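Went to the open day at the Lendberg automation lab in Pisville yesterday. Posting my notes as a thread before I forget them.

The lab is on the second floor of the old seed warehouse on Gimuvdale Road. Park in back. The front lot is for the dentist and they do tow.

There were 26 of us signed up and most showed up. They split us into small groups and walked us through 3 stations. I'm only going to cover the tabletop one here. The other two were a conveyor and a talk with slides.

The table setup is simple. Gray surface, a bowl, a wicker basket, arms with two-finger grippers. The task is moving food items between containers, one at a time. Our guide said the basic version took them most of a year to get to the point where they'd let the public watch.
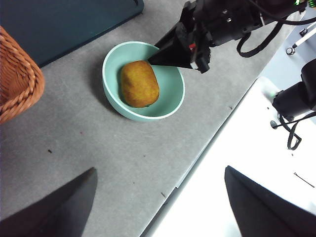
Gripper tip at the edge of the food item, tabletop station, Lendberg open day.

I asked why food and why one piece at a time. The guide said round and oval things are a good test. They roll, they have no flat sides to grab, and no two are the same size. Blocks are easier and they did blocks first.

Someone else asked about bruising. The answer was that they limit how hard the fingers close and then adjust for each kind of item. They keep a table of settings for that. It has 19 entries so far and somebody has to add each new one by hand. I would have liked to see that table but it wasn't on display.

The software that decides where to reach is called Babaei. It was written in-house. It works from camera views, including small cameras mounted on the arms. I had assumed it was all done from one camera overhead, so I learned something there.
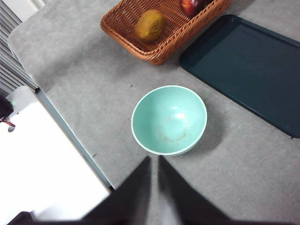
Speed was the thing people in my group kept bringing up. It is slow. If you've seen factory videos with arms whipping around, this is a different pace. The guide said they could run it faster but they'd rather have the moves be repeatable first. Fair enough, but a couple of people lost interest and went to look at the conveyor.

Noise: very little. I could hear the guide fine without a microphone. The conveyor was a different story.

They log every attempt, good or bad. The guide said they did some 800 in the weeks leading up to the open day, and that the failed ones get looked at first on Monday-type catch-up meetings. No success rate was given. I asked twice.
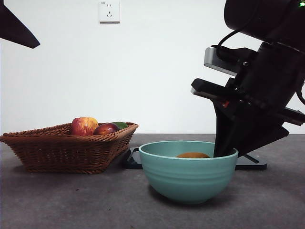
Practical stuff if you go to the next one. You sign in at the desk and get a sticker. Photos are allowed at the tabletop station but they asked us not to shoot the whiteboards. Closed-toe shoes, and they check. Coffee is in the hallway and has to stay in the hallway.

Kids were welcome. The ones in the group ahead of us had better questions than we did. One wanted to know if it could peel things. It can't.

What I'd change: put the tabletop station last. It's the one worth standing at for a while, and we got moved along when the next group came up the stairs.

They plan to hold another open day in the spring and sign-up will be on the sheet at the front desk first, then online. I put my name down. I'll post the link here when it goes up.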